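Revision of 21 May 2022. Replaces section 4 of the earlier Dudthorpe tenor saxophone guide.

## 4. Assembly and First Tuning

Read this section through before opening the case. The instrument ships with the octave mechanism corked shut, and the corks must come out before the neck is fitted.

### 4.1 Removing the shipping corks

1. Lay the case flat on the floor or on a firm table, with the Dudthorpe badge facing up.
2. Lift the body by the bell. Do not lift it by the rods or key guards.
3. Pull out the cork under the G-sharp key, then the cork under the octave lever.
4. Keep both corks in the accessory pocket. The dealer will ask for them if the instrument is returned for service.

**Caution:** Do not press any keys until both corks are out. A bent octave lever is not covered by the warranty.

### 4.2 Fitting the neck

1. Take the end plug out of the top of the body.
2. Loosen the neck screw by one full turn.
3. Hold the neck close to the tenon and ease it into the receiver with short turns left and right.
4. Line up the neck brace with the octave pin and tighten the screw by hand.

Necks from the older Ambrose model have a slightly wider tenon. They will not seat in this body and should not be forced.

### 4.3 Mouthpiece and reed

1. Apply a thin film of cork grease to the neck cork. Wipe off any excess.
2. Push the mouthpiece on until around half of the cork is covered.
3. Moisten the reed and center it on the mouthpiece table, with its tip level with the mouthpiece tip.
4. Slide the ligature over the reed and tighten the lower screw first.

A strength 2 reed is supplied. Players who already use a harder reed may change it at once. The Zada ligature fits hard rubber mouthpieces only.

### 4.4 First tuning

1. Play long tones for several minutes to warm the instrument.
2. Set the tuner to concert pitch and play a written F-sharp in the middle register.
3. If the note is sharp, pull the mouthpiece out slightly. If it is flat, push it in.
4. Repeat with the octave key held down.
5. Mark the final position on the cork with a soft pencil.

**Note:** New pads settle during the first months of playing. An instrument bought in September may need a small adjustment before the end of the year. Quote part number 2446 when ordering a replacement neck screw. Setup questions go to Rafail Panagiotou at the Rorkonville workshop.

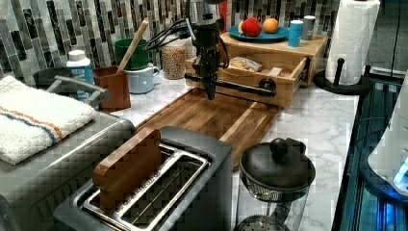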